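Wuluveo simulated demonstrations: frequently asked questions

Last updated 27/06/2024

What is in the collection?
Recordings of a two-armed robot being steered through household jobs in simulated rooms. There are 225 recordings across nine rooms. Each one stores the camera views, the joint positions and the gripper commands.

Are the camera views all taken from the same place?
No. Some look out over the robot's body and others look along a gripper. The close views often show little except the fingers and whatever is behind them, and we keep those stretches in.

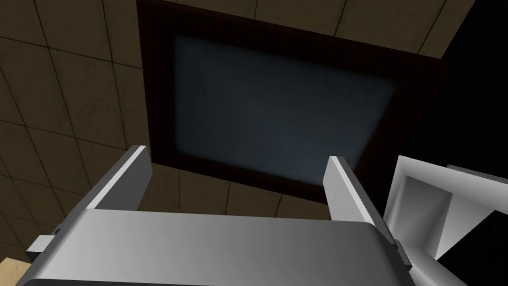
Gripper fingers open, pointing up at the ceiling.

Should I remove the parts where nothing is being held?
We advise against it. A model trained only on grasps has no examples of getting to one. Prelier did trim its copy in March and has since gone back to the full set.

Does every job use both arms?
No. In many recordings one arm works and the other is kept clear. Both are logged throughout — a still arm is also an example.

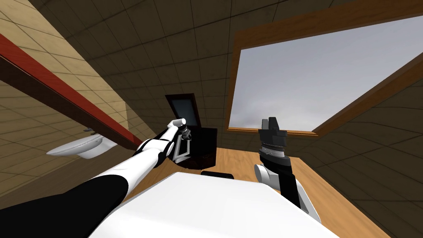 Attic room: left gripper at the open cabinet, right gripper raised.

How many examples do I need for a new job?
Start with 50. Fontes, our training tool, will run with fewer but gives a warning.

Can I send in my own recordings?
Yes, if they were made in the Randetti simulator, version 3 or later. Please include failed attempts and mark them as failed. Do not cut or speed up the files before sending them.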